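## 4. Comparing two grippers in the sim (counter layout)

Do section 3 first. If the arm doesn't home clean, stop and fix that, nothing below will make sense.

You need: the Plandel controller build from May or newer, both gripper profiles (Fortin parallel, Miltgate parallel), the counter layout file.

1. Open the launcher, pick **Counter**, then **Two arms**.
2. Load the Fortin profile on the far arm. Leave the near arm parked, no profile.
3. Set the seed to 405. Same seed for both grippers or the runs can't be compared.
4. Set finger speed to 2. Units are whatever the controller is set to, don't mix.
5. Press **Reset layout**. Wait for the log to say `ready`.
6. Open the side view and check it before you start anything.

**Note:** Side view is from low down beside the near arm. Top view is fine for watching, useless for judging finger height. Emiliano Saavedra wants side view saved for every run, so save it.

**Caution:** Don't hit Reset layout twice. Second press drops the contact settings and you get defaults with no warning. Lost a whole morning to that.
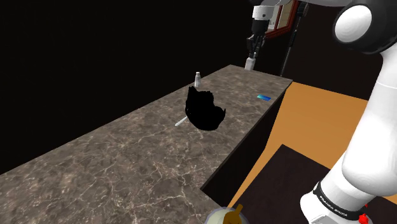 Grasp height is the setting people get wrong. It's measured from the counter top to the fingertips, in the profile under `approach`, and the two grippers do not share a value. Fingers point straight down for this test, no tilt. With the white cylinder upright just under the two fingers, as at the far end of the counter, look at the gap from the side before trusting the number on screen. Small blue slab lying flat near the counter edge is a different case, wants its own height, don't reuse the cylinder one. Leave the big black object out of the pick list completely. If the edges of something look ragged like that, log it under `mesh` and keep going.

### 4.1 Running the comparison

1. Pick target: cylinder.
2. Press **Run**, let it do 6 attempts. Don't touch the view while its moving.
3. Export the log. Name it gripper first, then seed.
4. Quit the run (not the launcher), swap to the Miltgate profile.
5. Repeat from step 3 of the list above. Yes, including the seed, it clears on swap.
6. Put both logs in the Lirkodgate folder and run `compare`.

**Note:** `compare` wants the same number of attempts in each log. If one has fewer it pads with zeros and the bad gripper looks worse than it is. Kendra Friesen has a patched version, ask her.

**Note:** Profile swap takes roughly 7 seconds. The progress bar is wrong, ignore.

### 4.2 If it goes wrong

- *Fingers close, cylinder falls over:* height too low, or speed got reset. Check speed first.
- *Fingers close above it:* you're on the other gripper's height. Reload the profile.
- *Near arm moves:* it picked up a profile by accident. Press **Park near**, start over.
- *Counter comes up but nothing on it:* wrong layout file. The old one has the same name with a lower case c.
- *Log is empty:* export was pressed after quiting the run. Has to be before.

Height offsets for the wide fingers are still missing. Shigeru Tsuchiya is measuring them, section 5 when they're in.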